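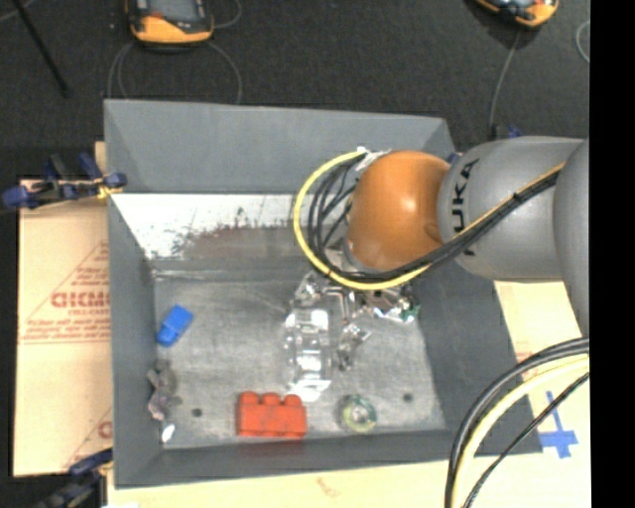 Bořivoj Krajčí wants to know why we didn't just raise the force limit and keep going. Fair thing to ask, so I'll put the whole fault in one thread.

We run a bin picking cell at Drorkside. KUKA arm, finger gripper, mixed objects in a gray bin. The job is pick, lift, drop, repeat. In March the arm began stopping partway through picks with a collision fault.

The log said contact with the bin wall. I checked the bin position first. It was fine. Clamps tight, no shift from the saved corners.

Next I blamed the objects. A clear bottle is hard for the depth camera, and a bad depth reading can send the fingers too low. So I took every clear object out and ran 20 picks. It still faulted 3 times.

All three stops came with the wrist turned far to one side, reaching toward the left wall. I hadn't looked at wrist angle until then. I should have.

It was the cables. They run in loops around the wrist, and someone (me) had retied the bundle one notch too short. Near the end of its turn the bundle went tight and pulled on the joint. The controller read that pull as a collision.

So, Bořivoj: a higher force limit would have cleared the fault and left the cable pulling on its connector every time. It would also have let the arm push harder on a real contact, and people reach into that bin to swap objects.

The bad part. When I opened the bundle, the jacket on one of the signal lines had a split near the tie. That line carries the gripper's closed signal. If it drops out, the software can think it's holding something when it isn't.

Fix: new line, longer loop, ties moved back, and a software limit on wrist rotation. Guilan Cheng checked the limit with the arm at slow speed before we went back to normal.

4,000 picks since then and no collision faults. I've added the cable check to the start-up sheet, arm stopped, hands on the bundle, look under every tie.

Still open: the clear bottle. Different problem, separate thread when I have numbers.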